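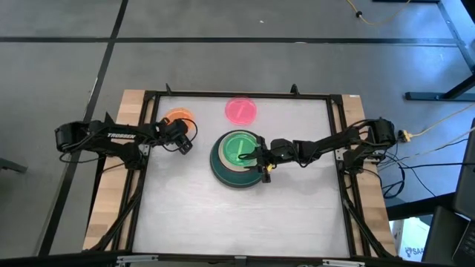
Der Bus nach Zallon fuhr um sechs. Oder um zehn nach, je nachdem, wer am Steuer saß. Arben rannte. Tasche über der Schulter, Mantel offen, ein Schnürsenkel lose. Regen von der Seite.

Er erwischte ihn an der Brücke. Klopfte gegen die Tür. Der Fahrer sah ihn an, lange, machte dann auf.

»Janevski. Schon wieder.«

»Ja. Danke. Einmal Zallon.«

»Weiß ich doch.«

Hinten saß die Frau mit den Hühnern, zwei Reihen davor ein Junge, der schlief. Sonst keiner. Arben setzte sich ans Fenster und holte den Brief raus. Zum vierten Mal seit gestern. Das Papier war an den Knicken schon weich.

*Komm, bevor sie das Haus ausräumen. Der Schlüssel liegt, wo er immer lag. U.V.*

Ulises Villalba. Neun Jahre nichts, keine Karte, kein Anruf, nicht mal zur Beerdigung. Und jetzt das. Zwei Sätze und die Initialen, als hätte er für jedes Wort zahlen müssen.

Wo er immer lag. Unter dem dritten Stein neben der Regentonne. Oder war es der vierte? Die Tonne hatten sie doch versetzt, in dem Sommer, als der Brunnen trocken war. Arben versuchte sich zu erinnern. Der Garten, die Mauer, der Feigenbaum, der nie Feigen trug. Ulises oben auf der Mauer mit einer Zigarette, die er nicht rauchen konnte. Hustend. Lachend.

Der Bus hielt in Grelley. Die Frau stieg aus, die Hühner auch. Der Junge schlief weiter.

»Muss der nicht hier raus?«, fragte Arben nach vorn.

»Der fährt immer bis Irnilis.«

»Und dann?«

»Wieder zurück.«

Der Fahrer sagte es so, dass man nicht weiterfragte. Also fragte Arben nicht weiter. Draußen Felder, ein Silo, Felder. Es wurde schon hell, oder was man im Januar so hell nennt. Er dachte an die Werkstatt, an den Zettel an der Tür. *Heute geschlossen.* Heute. Er hatte kein Datum drauf geschrieben. Das würde jeden Tag stimmen, solange er hing.

Zallon, Kirche. Er stieg aus und der Regen hatte aufgehört. Die Straße hoch, am Laden vorbei, der kein Laden mehr war. 62 Stufen bis zum oberen Weg, das wusste er noch, die hatten sie als Kinder um die Wette genommen. Ulises gewann. Immer. Bei der vorletzten hatte er sich einmal den Zahn ausgeschlagen und trotzdem gewonnen.

Oben musste Arben stehen bleiben. Die Seite stach. Das Haus stand da, kleiner als früher, die Läden zu. Am Tor ein Schild von Vergara, Räumungen und Transporte, mit einer Telefonnummer. Noch kein Laster. Gut.

Die Tonne war weg. Natürlich war sie weg. Nur der Ring im Boden, rostbraun. Er zählte von dort. Dritter Stein. Erde, ein Wurm. Vierter Stein. Erde. Er hob den fünften hoch, den sechsten, dann alle, die da lagen, die Hände schwarz, die Hose an den Knien durch.

Nichts.

»Du suchst auf der falschen Seite.«

Er drehte sich nicht gleich um. Die Stimme war tiefer geworden. Rauer. Offenbar hatte er das Rauchen doch noch gelernt.

»Die Tonne stand hier«, sagte Arben.

»Davor stand sie drüben.«

»Du hast geschrieben, wo er immer lag.«

»Ja. Drüben.«

Jetzt drehte er sich doch um. Ulises saß auf der Mauer, die Beine baumelnd, in einem Mantel, der ihm zu groß war. Graue Haare. Wann war das denn passiert. In der Hand der Schlüssel, an der selben roten Schnur.

»Dann hättest du auch einfach aufmachen können.«

»Hätte ich.«

»Seit wann sitzt du da?«

»Seit gestern Abend. Mit Pausen.«

Arben wischte sich die Hände am Mantel ab. Machte es nur schlimmer. Er wollte etwas sagen, etwas mit der Beerdigung, mit den neun Jahren, er hatte es im Bus geübt, Satz für Satz. Alles weg.

Unten im Ort sprang ein Motor an. Etwas Schweres, Diesel.

»Das sind die«, sagte Ulises.

»Wie lange brauchen die hoch?«

»Zehn Minuten. Wenn sie den Weg kennnen.«

Er rutschte von der Mauer, landete schlecht, fing sich. Hielt ihm den Schlüssel hin. Arben nahm ihn. Das Schloss klemmte – man musste die Tür anheben dabei, links unten mit dem Fuß. Das wusste der Fuß noch.

Drinnen roch es nach Äpfeln.

»Was holen wir?«, fragte Arben.

Ulises war schon auf der Treppe.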